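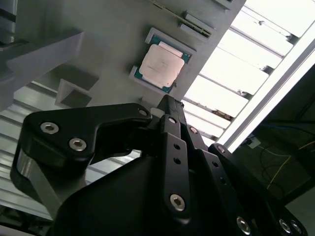
Swapping a desktop processor is one of those jobs that sounds scarier than it is, and I hope you'll come away from this page feeling a good deal braver about it! Before you open your computer, sort out a safe spot for the chip to rest, because the worst moment is standing there with it in your fingers and nowhere to put it. A shallow square tray with a raised rim is just right, like the light gray one the green-edged chip is resting in, with its metal lid facing up.

Now then, shut down, unplug, and touch something metal. Take off the cooler with a gentle twist (old paste can grip like glue, so be patient with it). Lift the little lever, open the bracket, and pick the chip up by two opposite edges, never by the underside.

If the lid has smudges, a lint-free cloth and a drop of rubbing alcohol will tidy it nicely.

When you lower the new one in, match the small triangle on its corner to the mark on the socket and let it drop under its own weight. Don't press! Close the lever, add a pea of fresh paste, and put the cooler back, tightening opposite screws a bit at a time.

Next page: memory sticks, and how hard to push.

Plomov Home Workbench, updated 14 Jul 2018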